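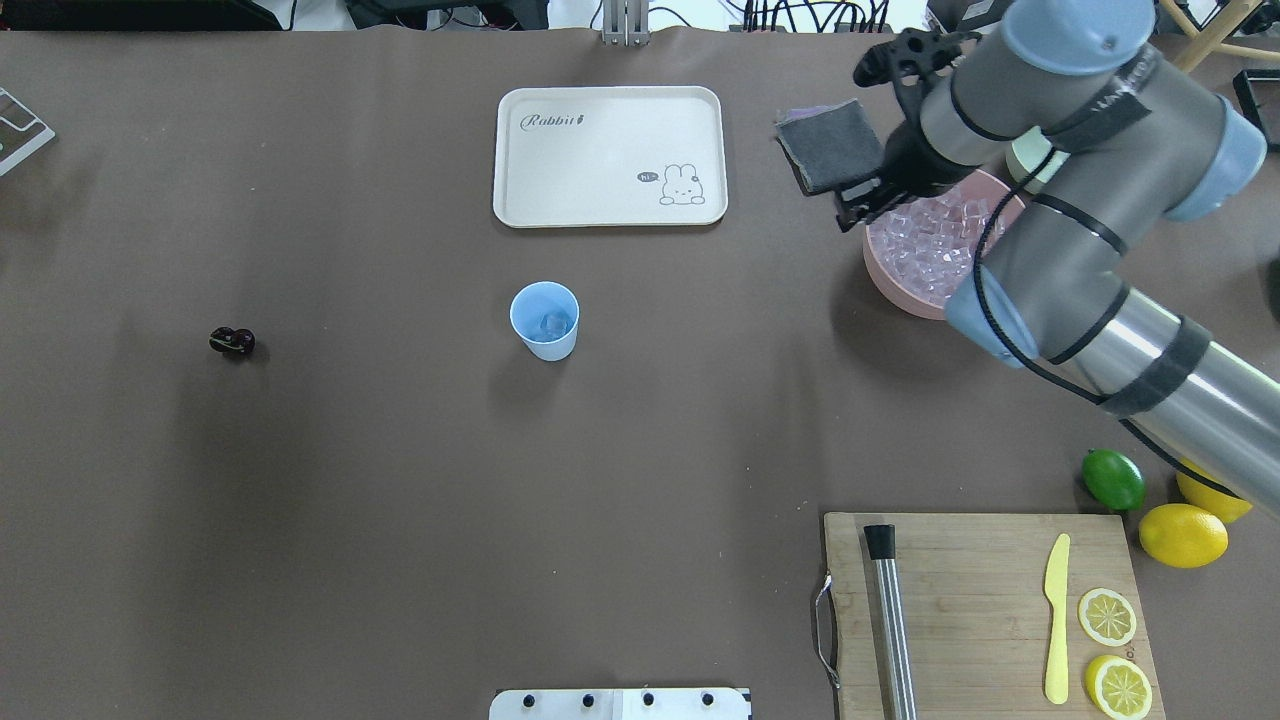

The bowl of ice, the light blue cup with one cube in it, and the Rabbit tray.

Home Files Labels Changes Contact

Pirkusero: Drinks Table Set, README

Pirkusero is a set of 2503 pictures of one table with the things for preparing a cold drink, together with written labels for these things. It was made for people who study how objects on a small work surface are named, where they are placed and how they are grouped. The table belongs to the Skevarmont kitchen studio and all pictures were taken there, in the room we call Rosenthal. The first labels were written in April.

Please read the part on difficult names before you use the labels. Most of the letters we receive are about this part.

What is in the download

pictures/ contains all the pictures, in one folder without subfolders.
labels/ contains one text file for each picture, in the Grilon layout (one line per object: name, color, resting place, remark).
names.txt is the list of allowed object names. It has 87 entries, and many of them are rare.
split.txt says which pictures are for training (2000) and which are for testing (the rest).
changes.txt is what the name says.

The things on the table

We use a table with a plain brown surface, which looks more gray under some of the lamps. In the labels it is always "table, brown", so please do not take the surface color from there if you need it exactly.

The ice is kept in a round pink bowl. We label the bowl as one object and the ice in it as one more object, "ice, heap". Cubes inside the bowl are never labeled one by one. When a cube is in the cup, it gets its own line, "ice, single", and the resting place is "in cup". There are 1133 pictures where at least one single cube has its own line.

The cup is light blue and small. We call it "cup" and not "glass" or "tumbler", although in a bar these words would be more usual. Its material is not given in the labels at all. The first two labelers did not agree about it and we decided to leave the field away.

The tray is cream-colored, with rounded corners and a raised rim. It has the word "Rabbit" written on it, and a small bunny in the opposite corner who says "hi". The printed words go in the remark field, but the bunny is part of the tray and has no line of its own. In an earlier version it was labeled as "animal", and this caused some trouble for the users who search for animals.
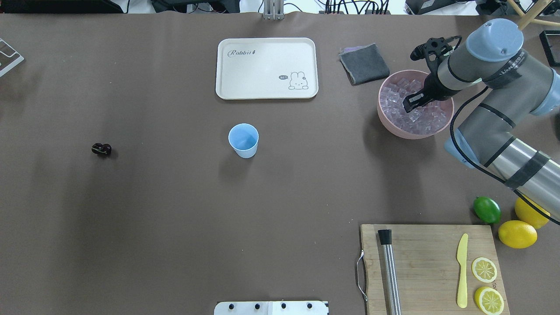 Tray, folded dark gray cloth and pink bowl; the muddler is on the wooden board.

The cloth is labeled "cloth, folded" or "cloth, open". We do not use the word "towel" or "napkin". If it is held and does not lie on anything, the resting place is "none", and this is a correct value, please do not treat it as missing.

Difficult names

Muddler. It is the metal rod with a black end. New labelers wrote "stirrer", "pestle" or "spoon" for it. All were changed to "muddler" by hand, but please write to us if you find one that we forgot.

Cherries. Two cherries on joined stems are one object, "cherry, pair". When the labeler could see only a small dark thing and was not sure, the name is "small dark object" and the remark field is left empty. We ask you to keep these lines as they are. A person who knows the table will guess the right name, but a guess is not what we wanted to record.

Lemon. A slice is "lemon, slice", and each slice has its own line, also when it is half hidden. A whole fruit is "lemon, whole". The same is valid for the lime.

Cutting board. It is wooden, with a curved metal handle. The handle is a part of the board. Things that lie on the board have the resting place "on board" and never "on table", and if a thing lies partly on both, we write the place where the bigger part is. 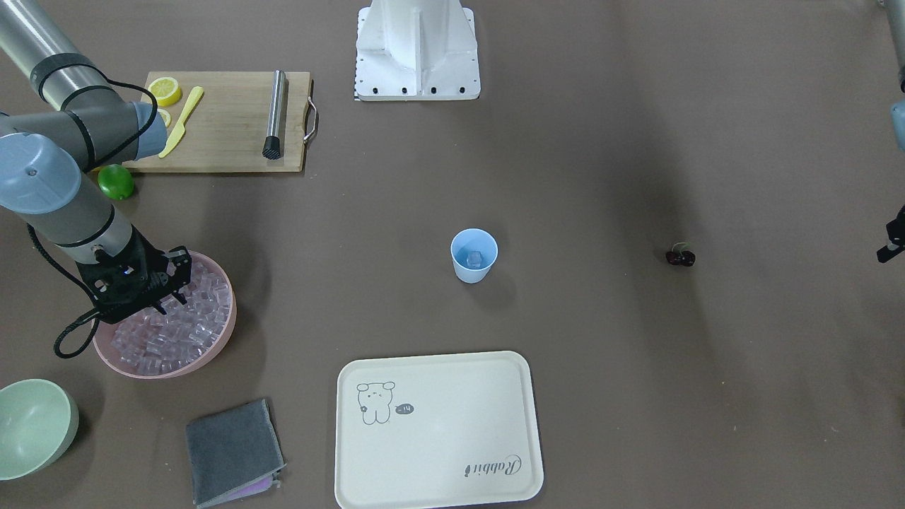

Knife. We had a long discussion if the pale yellow plastic knife should have the same name as a steel one. At present both are "knife", and the remark says "plastic" where this applies. We may divide them in the next version, because users who work on kitchen safety have asked for it. If your code depends on the name, please fix the version number in your settings.

Known problems

The resting place of the cloth is less reliable than the other fields. Two labelers had a different idea of when it touches the bowl.

Color names were chosen by eye. Clear ice can look lavender or pink, and some labelers wrote this down. We corrected it to "clear" in the training part, the test part is still waiting.

The order of the files in the folder is not the order in which the pictures were taken. Please do not try to read a recipe out of it.

How to report a mistake

Send the file name and the line number, and write the label that you think is better. One mistake per message is easier for us, but a list is also welcome. Corrections go into changes.txt first and into the labels with the next version.

Print this page | E-mail this page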